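**Call for visiting researchers and students: Lurkonthorpe Lake Station, open for applications**

We are very happy to say that the floating enclosures at Lurkonthorpe are open again to visiting teams, and we would love to hear from you if you have a question about lakes that needs a bit of water, a bit of patience and a place to sleep. You might be a professor with thirty years of plankton counts behind you, or a first-year graduate student who has never put on waders. Both kinds of people have been happy here (and both have fallen in).

The station sits on the east shore of Lake Grendov, at the end of a gravel road that is better than it used to be. We have 10 enclosures, each open at the top and closed at the bottom, moored along the Sequeira jetty, plus a wet lab, a dry lab and a small kitchen that everybody shares. Loggers for temperature, light and oxygen run all season, and you are welcome to the data from past years for planning.

## What we can offer

- Use of up to 4 enclosures per team, for one full season or part of one
- Beds for two people in the station house, with sheets and towels
- A bench in the wet lab, freezer space, and help from our technician on setup and sampling days
- A travel grant of 877 dollars per team, paid after you arrive

The kitchen and common room are open at all hours, and there is always somebody at the long table in the evening.

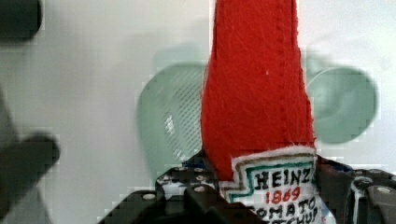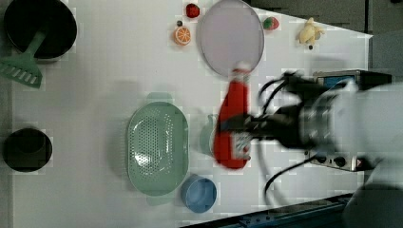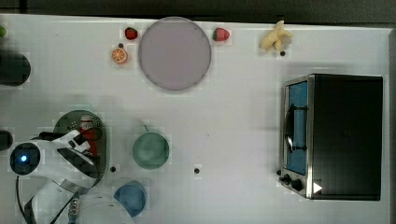
## Who should apply

Anyone working on freshwater, really, as long as the work fits inside an enclosure and can be taken apart again at the end. We are especially keen on projects about browning water, algae in early summer, and the small grazers that so often get left out of bigger studies. Teams from more than one country are welcome, and so are people working alone, though we will probably pair you up with someone for boat days.

You don't need to have done this kind of experiment before. Please do tell us, though, so that Sofia Barreto can set aside some time with you in your first week. She has looked after the enclosures since they were put in and knows which ones catch the wind.

## How to apply

Send us up to 2 pages, in plain English, telling us:

- what you want to find out
- how many enclosures you need, and for how long
- what you plan to add to the water, if anything, and how much
- who is coming, and whether anyone needs a ground-floor room

Please add a short résumé for the team leader. Students should also include a note from their advisor, which can be very brief.

Applications for the coming season are read in the order they arrive, and we will go on reading them until the places are filled. Teams hoping to work under the ice should write to us separately; that work starts in December and there is less room in the house.

If you would like to bring your own sampling gear, wonderful, but check the fittings with us first. Our pumps use Trutex couplings and not much else will go on them without an adapter.

Questions of any size can go to Zulmira Henriques at the station office. She likes a phone call just as well as an email, and she is usually in before lunch.

Posted May 2020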